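Re: Carpet tiles in the Dirkden reading room
8th July
Posted by the list moderator
Print this message | E-mail this message

Thanks for the replies so far. I have read them all and will try to answer the main points in one go. 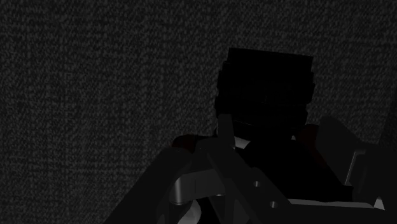 The quote from Grallora came to 3619 for the whole room, fitting included. Celwood were cheaper on the tiles but wanted extra for lifting the old floor, and they could not start before the end of the month. I have asked both to hold their prices.

On Friday someone wrote:

> I don't see why we need 200 tiles. I measured the room in June
> and made it 136, even with the alcove. Are we paying for the
> hallway as well? Also, can we please not have a plain color
> again. The last one showed every crumb.

Yes, the hallway is in the price. It was left out of the first plan, and your 136 is right for the room alone. The rest covers the hallway, the step by the side door and a few spare boxes. Last time we had 4 spare tiles and they were gone in a year, and by then Kaewsai had dropped the color.

As for plain or flecked, most of you who answered want a fleck. I have no strong view. Loop pile wears better under chairs but it is harder to get chewing gum out of – cut pile is softer and flattens by the door.

The shelves on the long wall will have to be emptied before the fitters come. They will move furniture but not books. If you can lend boxes, please write to me off the list and say how many.

The room will be shut for two days while the work is done. Returns can go in the slot as usual.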